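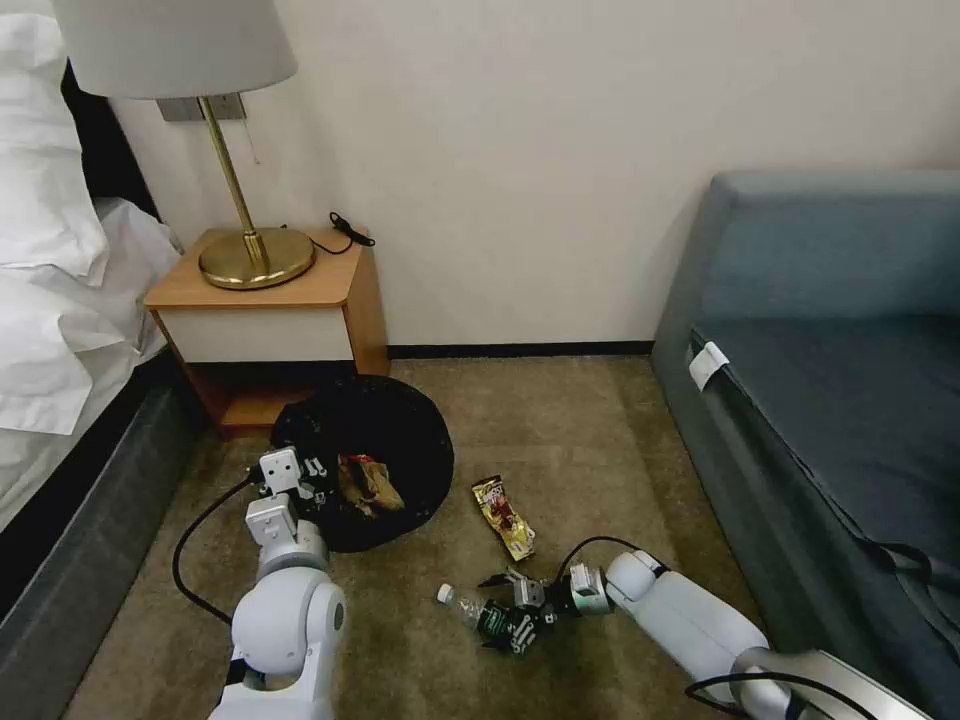 Reading time: 7 minutes

Chapter 4
Picking Up: Trash, Bins and the Floor Before the Vacuum

My first week cleaning guest rooms, I started with the bed. Everybody does. The bed is the big white thing you see when you open the door, it's a mess, and pulling it apart feels like getting something done. So I stripped it, made it up fresh, smoothed the top with my forearm the way I'd been shown, and stepped back to admire it. I stepped back onto a plastic water bottle. It still had a third of its water in it and the cap was only resting on the top – you can guess the rest, and you can guess where my hand went when I grabbed for something to hold.

I had to make that bed again. The carpet took longer.

This was at the Stavari, a place with 58 rooms and one elevator, and the person who had to listen to me explain all this was Zdenka Matić. She had trained most of the people on the floor. She didn't scold me. She walked me to the next room on my list, opened the door, held me by the sleeve so I couldn't go in, and asked me what I saw. I said the bed. She asked again. I said the curtains were closed. She kept hold of my sleeve until I finally looked down.

So that's where this chapter starts. We covered knocking, entering and propping the door in Chapter 2, and linen sorting in Chapter 3. Now we're going to spend a whole chapter on trash, and I know how that sounds! I've taught this course long enough to see the faces. But picking up is the job that decides how the rest of the room goes, and it's the one people rush the most.

What I mean by picking up

When I say "picking up" in this book, I mean everything you do with your hands to get loose things off the floor and the surfaces before any cloth, spray or vacuum comes out. It covers wrappers, bottles, receipts, tissues, the little paper sleeves that come off of straws. It also covers deciding what you're not going to touch, and that's a bigger part of it than most new people expect.

Some hotels call it "the strip" and lump it in with the linen. The Baneo, where I worked after the Stavari, called it "first hands." I liked that name and I still use it when I'm training in person, but you'll see "picking up" on the exam sheets, so that's what I'll write from here on.

Start from the door

Stand in the doorway and look at the floor before you look at anything else. Look along the side of the bed, then across the open carpet, then along the bottom of the sofa or chair. Guests eat sitting on the edge of the bed, or they eat on the sofa, and what they drop lands in the strip between the two. In a narrow room that strip is also the only place you have to walk.

Squat down once. I mean it, all the way down, so you can see under things. Snack wrappers are light and slippery and they travel when a door opens or the air conditioning kicks in. I've found them behind nightstands and up against the baseboard, and once inside a pillowcase, though I don't think the air conditioning can be blamed for that one.
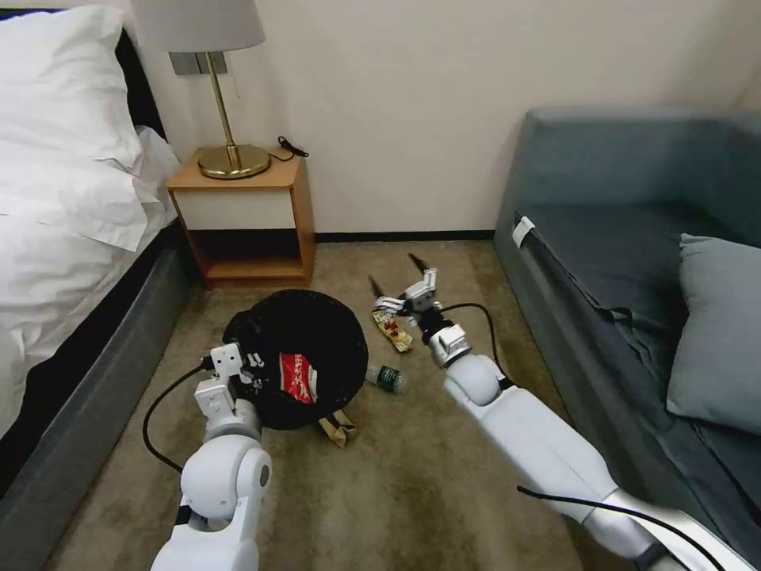
Then bring the bin to the trash. I see people do it the other way all day long: pick up a wrapper, walk it to the bin, go back for the bottle, walk that over, go back for the next thing. Each trip is only a few steps, but you have a full list of rooms and a pair of knees that you'd like to keep. Pick the bin up by the outside, set it down in the middle of the mess, and work around it.

By the outside, please. Don't hook your fingers over the rim and don't reach down into it. I don't care how clean the top layer looks. A bin can have a razor in it, or glass, or something somebody was too embarrassed to flush. You'll be lifting the whole liner out in a minute anyway, so there's nothing in there you need to meet personally.

If the bin has been knocked over, stand it up first and check that the liner is still hooked around the rim all the way. A liner that has slipped down on one side will let half of what you drop go between the bag and the wall of the bin, and then you're turning the whole thing upside down over the carpet you just cleared.

The order I use

I pick up the dry things first, so that's wrappers, paper and cardboard. Crumpled paper I open with two fingers before I let go of it. You don't have to read it, just open it enough to see that it's trash. I've found an earring in a napkin, and at the Baneo one of our team found five hundred dollars folded inside a takeout menu. The guest was back at the front desk before lunch, very pale, and very happy after that.

Bottles come next. Pick up a bottle by the neck with the cap pointing up, even if it's been lying on its side, and tighten the cap before you do anything else with it. If there's anything left inside, pour it out in the bathroom sink. Whether the empty goes in the bin or in a separate bag on your cart depends on the house. Ask on your first day and write the answer on your card.

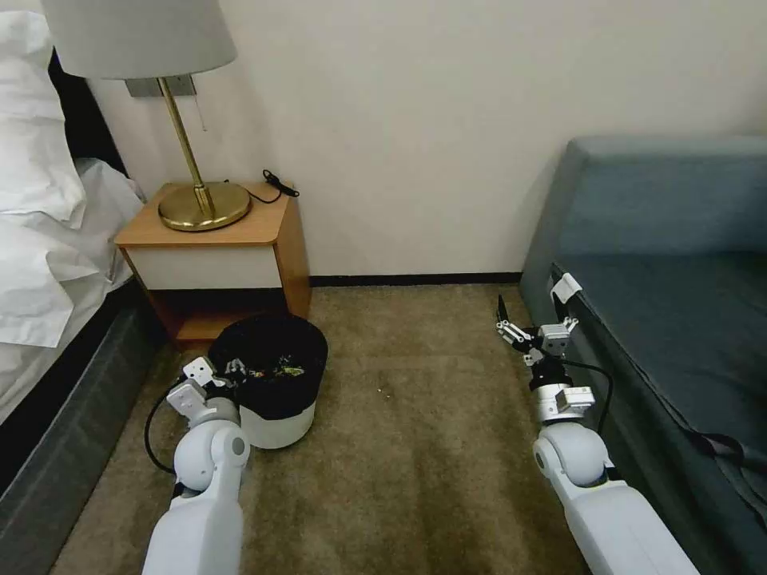
Last are the crumbs and tiny scraps, and here I'm going to give you permission to be a little lazy. If the vacuum can take it, let the vacuum take it. Corner pieces of wrappers are the exception. You know the ones, the little strip that gets torn off the top of a bag of chips. They're flat, they cling to carpet, and they'll wrap themselves around a brush roller given half a chance. Get those by hand. Anything stringy too.

I go from the far wall back toward the door. Zdenka went from the door toward the far wall, and she was faster than me, so I won't pretend my way is the law. Pick one and do it the same way in every room. The people who miss things are the ones who wander.

Trash or belonging?

Now for the part that makes new staff nervous, and it should, a bit. In a room where the guest has checked out, most of what's on the floor is trash, and anything that isn't goes into a bag with the room number and the time and down to lost property. In a room where the guest is staying on, the rule gets much tighter. If it's in the bin, it's trash. If it's an empty wrapper or an empty bottle, it's trash. Everything else gets left where it is, or lifted and put back so you can clean underneath.

Shoes are not trash, even one shoe with no partner in sight. A charging cable is not trash. A half-eaten packet of cookies is not trash! I had a complaint over that once, and the guest was right. Look at the opening of the packet. Rolled down or folded over means someone was saving it. If you can't tell, put it on the nightstand and leave it alone.

Cords deserve a word too. You'll find them trailing off nightstands, looped behind lamps, hanging down the front of a sofa. Some belong to the room and some belong to the guest. Learn what the room is supposed to have, and follow a cord by eye to both ends before you tug on it. Lamps come over very easily when you don't.

Liners

When the floor is clear, gather the top of the liner, twist it, and lift it straight up with the bag held away from your legs. Tie it over the bin. Wipe the inside of the bin, including the bottom, and let it dry while you do the bed. Then put in a fresh liner and fold it down over the rim. How far down is a matter of house style, and people get strangely heated about it. At the Tritero the fold had to be hidden under a ring. At other places a wide black cuff is fine. I've only ever cared that it's even and that it stays put when something heavy drops in.

Put the bin back where it lives. In the rooms I learned in, that was in front of the nightstand, close enough to reach from the pillow. Guests who can reach the bin from bed use it, more or less.

Try it before you read on

Before we get to timing in Section 4.2, I want you to set up a practice floor. You need a bed or a couch, a lined bin, and a handful of real trash. Have a partner scatter it while you wait outside, and ask them to slip in one thing that a guest would want back. Then open the door and stand still until you've looked at the whole floor. Write down which item you'd pick up first, and where you'd put the bin.
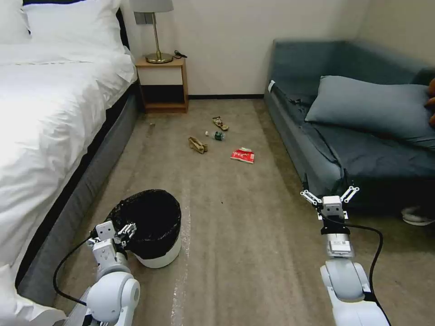 Figure 4.1 Litter on the carpet between the bed and the sofa, with a lined bin near the bed.

Do the same exercise with the figure. Decide where you would set the bin down, and in what order you'd go. Take a second look near the base of the bed, a little farther back, and another along the right-hand edge by the sofa, and sort what you find there into trash and belongings using the stay-on rule. Keep your notes. We'll use them in the next section, when I put you on the clock for an 11 a.m. checkout and let you find out how many trips you've been making.

Dagdag Press – Questions about this book? Contact the editorial desk | © Dagdag Press, all rights reserved | Back to top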